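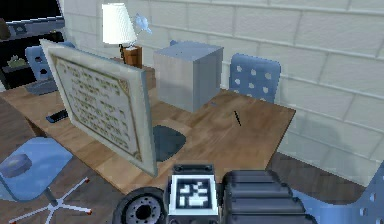

Print this page
E-mail this page

The Ninety Bus

Colleen MacDonald had been told to bring a coat, so she brought one, and then it was too warm to wear it. She carried it over her arm up the hill from the stop. The 90 only went as far as the chapel at Clellau, and the driver had switched off his engine before she was down the steps.

The house was the last one. Her aunt had rented the ground floor of it from a Mr Kowalchuk for 36 years, and now the aunt was dead and Mr Kowalchuk wanted the rooms by the end of the month. He had said so on the telephone quite kindly. He had also said there was a cat.

He was waiting at the gate with the keys on a piece of string.

"You look like her," he said.

"People say that."

"Round the mouth."

He let her in and went back up to his own part of the house. She could hear him walking about over her head, then a radio, then the radio being turned down.

She started in the kitchen. There was tea, flour, a tin of pears and a drawer full of elastic bands. She put the pears in her bag. The cat came in through the window, looked at her and sat down by the cooker. It was grey and old and had a torn ear. Its name was Elon, which her aunt had got from the Book of Judges, going through the names in order until one suited.

"I can't take you," Colleen said. "I'm in a flat."

She found the tin of cat food and opened it.
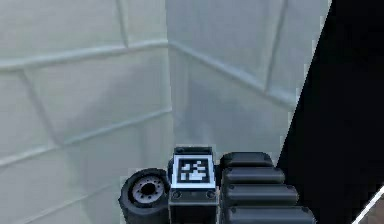

Clellau Library Writers' Group

By four she had done the kitchen and most of the bedroom. The clothes went in sacks. The shoes were all the same shoe, bought over and over from Cosier's in the town, black with a strap, and the newest pair still had the receipt folded in the toe. She tried them on. They were half a size small.

Under the bed was a biscuit tin with a rent book in it and an envelope marked C. In the envelope was £509 in notes and a few coins, and a sheet of paper with a column of dates going back to a May when Colleen would have been at school. Beside each date her aunt had written what she had put in. Sometimes it was a pound. Once it was 35p.

Colleen sat on the bed with the tin on her knees. She had not visited for six years. She had sent cards, and one year she had sent the card late.

Mr Kowalchuk knocked, though the door was open.

"There's the last bus at ten past five," he said. "I don't want to rush you."

"No. Thank you."

He looked at the sacks and then at the cat, which had gone to sleep on the coat.

"She used to give him sardines on a Sunday," he said. "I don't hold with it. But I could do it, if it was only Sundays."

"What about the other days?"

"Well," he said. "He'd have to eat the other days as well."

She lifted the cat off, and it complained and went to stand by his foot. There was hair all over the lining. She put the envelope in the inside pocket and buttoned it, and asked him whether he liked tinned pears.

E-mail this page
Print this page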